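# Setting up the Flimel sorting kit for electronic parts

Updated November 4, 2021. Applies to the Flimel kit with the two-finger gripper and wrist camera, as sold by Jaretti. Owners of the older Dunton arm should update the controller to build 1224 before starting.

The kit picks loose parts off a table and drops them in a bin. It ships with no part library, so every part has to be taught. Plan on one afternoon for the first set.

## Before you start

- Bolt the arm to the table. The clamp supplied in the box is too weak for anything heavier than a switch.
- Use a matte surface. Gloss paint and bare steel throw glare into the wrist camera and the detector reports parts that do not exist.
- Choose a bin whose color matches none of the parts.
- Disconnect power supplies and discharge capacitors before they go on the table.

## Teach the parts

1. Jog the arm to the home pose and run `flimel home --save`.
2. Open the gripper fully. Check that both fingertips show at the bottom of the camera view. If only one does, the camera bracket is rotated; loosen its 2 screws and correct it.
3. Set the bin at the left of the work area and mark it as the drop zone.
4. Lay out the parts with open table between them. A red push button in the middle, with a small dark brown rectangular part and a mesh-covered power supply at the right, makes a workable first layout. Small marks on the table can stay, but mask them in the setup screen. 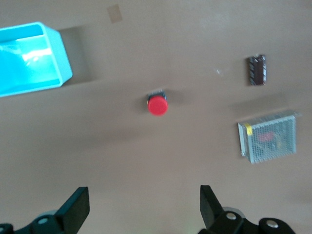
5. Run `flimel teach` and draw a box around each part when asked.
6. Enter a grip width for each part. For a large housing, teach a grip across the narrow side.

## Error 547

Error 547 means the part was found but the grip width is missing or out of range. Re-enter the width and repeat step 5 for that part only. If the error returns, delete the part and teach it again. The Potgieter fingertip set needs its own width table, and the kit does not switch tables when the tips are changed.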